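Waltano to Open Second Cookware Repair Shop in Gramlow

Service covers loose handles, warped bases and lids, with drop-off starting in September

FOR IMMEDIATE RELEASE

GRAMLOW, Sat 31 August. Waltano, which repairs and refinishes household cookware, will open its second shop in Gramlow in September. The new shop will take in pots, pans, kettles and lids from the public and from restaurants, and will sell reconditioned pieces from a counter at the front of the building.

The company's first shop, in Esa, will stay open with the same hours and the same staff. Customers in Gramlow have until now had to send their cookware to Esa by mail or drive it there. Items already sent to Esa will be finished there and returned in the way the customer chose when placing the order.

The Gramlow shop will handle the following work from its first day:

Tightening, re-riveting and replacing handles on saucepans, stockpots and skillets
Flattening bases that have bowed or rocked on a flat cooktop
Removing dents from pot walls and straightening bent rims
Refitting or replacing lid knobs
Polishing stainless steel inside and out
Stripping and re-seasoning cast iron
Sharpening kitchen knives and scissors

Retinning of copper pans will continue to be done in Esa only. Copper can be dropped off in Gramlow and will be carried to Esa on the weekly van, then brought back the same way. Customers should allow extra time for this work.

Waltano does not recoat nonstick pans. A nonstick pan with a sound coating and a loose handle can be repaired, but a pan with a flaking or deeply scratched coating will be handed back at the counter with no charge for the inspection.

How a repair works

A customer brings the item to the counter clean and dry. A member of staff looks it over, writes a ticket and quotes a price before the item is left. If the repair turns out to need more than the quote allows for, the shop calls the customer and waits for an answer before going further. Unclaimed items are held for 39 days after the first call and are then sold or scrapped.

The minimum charge for any repair is $39. This covers one handle, one knob or one dent, and includes a basic clean. Base flattening is priced by the width of the pot. Polishing is priced separately for the inside and the outside, and customers can order either one alone. A full price list will be posted at the counter and on the company's website before opening day.

Restaurants and school kitchens can open an account and be billed monthly. Account customers may have work collected and returned by van within the Gramlow town limits. Larger pieces, including stockpots too heavy for one person to carry when boxed, should be booked ahead so that a cart is ready at the side entrance.
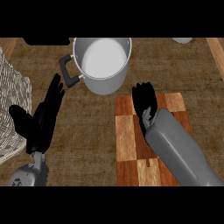
The company has put together a short guide for people deciding whether a pot is worth repairing. It will be free at both counters. The main advice in the guide is given below for readers who cannot get to a shop.

Check the base first. Set the empty pot on a level counter and press on opposite sides of the rim. If it rocks, the base is no longer flat. A small amount of movement matters little on a gas burner, but on a glass or induction top it slows the heating and leaves cool patches. Most rocking bases on plain steel and aluminum pots can be corrected. Pots with a bonded disk on the bottom can be corrected only if the disk is still tight all the way round. A gap between the disk and the wall cannot be closed safely, and Waltano will not attempt it.

Look at the rivets from the inside. Dark rings around a rivet are usually trapped food and will clean off. A rivet that turns under a fingertip has worn its hole and should be replaced soon. Pots with spot-welded handles have no rivets. When a weld fails, the handle can often be refitted with rivets instead, though the pot will then have two or more rivet heads showing inside.

White or rainbow marks in stainless steel are not damage. The white marks are minerals left by hard water and come off with warm vinegar. The rainbow marks come from heat and come off in the same way. Small pits in the bottom are a different matter. They are often caused by salt added to cold water and left to sit, and they cannot be polished out without thinning the metal. A pot with a few shallow pits is still fine to cook in.

Cast iron that is rusty all over can nearly always be saved. Cast iron with a crack cannot be repaired by Waltano, even when the crack is short. Customers who are unsure whether a line is a crack or a casting mark should bring the pan in and ask.

Enameled pots with chips on the outside can be used as they are. Chips on the inside, especially on the cooking surface, mean the pot should be retired from cooking. The shop will replace a knob or handle on an enameled pot but will not patch the enamel.

Reconditioned cookware for sale

The front of the Gramlow shop will carry used cookware that has been cleaned, repaired and checked. Stock comes from trade-ins, closed restaurants and unclaimed repairs. Each piece carries a tag showing its capacity, the metal it is made of and the work that was done on it. Tags also state whether the piece will work on an induction cooktop, which the staff check on a working burner kept behind the counter.

Trade-ins will be accepted at any time the counter is open. The shop pays in store credit only. It does not take nonstick pans, glass cookware or pressure cookers as trade-ins. Matching lids raise the credit offered, and customers are asked to look for them at home before coming in.

Lids without pots and pots without lids will be kept in a separate section, sorted by width. Customers looking for a replacement lid should measure the pot across the top from inside edge to inside edge and bring the figure with them, or bring the pot itself.

The building

The shop is in the former Nomura hardware store, at 1698 Mill Road. Waltano has kept the store's long counter and wall drawers, which will hold rivets, knobs, screws and handle blanks. The workroom is at the rear and has been fitted with new ventilation for the polishing wheels. A window between the counter and the workroom lets customers see the benches.

Parking is available in the lot behind the building, which is reached from the side street. The front entrance has a step. The side entrance is level with the pavement and has a bell, and staff will write tickets and take payment at that door for anyone who prefers to use it.

Scrap metal from the workroom will be sorted by type and sent for recycling. Customers who do not want an item back after inspection may leave it for scrap at no cost. The shop cannot accept other household metal, such as appliances, gutters or bed frames.

Hours and opening

The counter will be open Tuesday through Saturday, from 9 a.m. to 5 p.m. Knife sharpening left before noon will be ready the same day. Other repairs will normally be ready in 2 weeks, and customers will get a text message or a phone call when their ticket is complete.

During the first month the shop will inspect any pot or pan and give a written estimate without an appointment. There is a limit of two items per person per visit in that period, to keep the line at the counter moving. The limit does not apply to knives, or to restaurants with an account.

Customers with open tickets from the Esa shop may ask to have their finished items sent to Gramlow for pickup. Requests should be made by phone to the Esa counter with the ticket number at hand. There is no charge for the transfer.

About Waltano

Waltano repairs, refinishes and resells household and restaurant cookware. It operates a counter and workroom in Esa and accepts mail-in repairs. The Gramlow location will be its second.

Media contact

Press inquiries may be directed to the Waltano office in Esa. Workroom visits for reporters can be arranged at either location on weekday mornings. Closed-toe shoes are required, and eye protection will be provided.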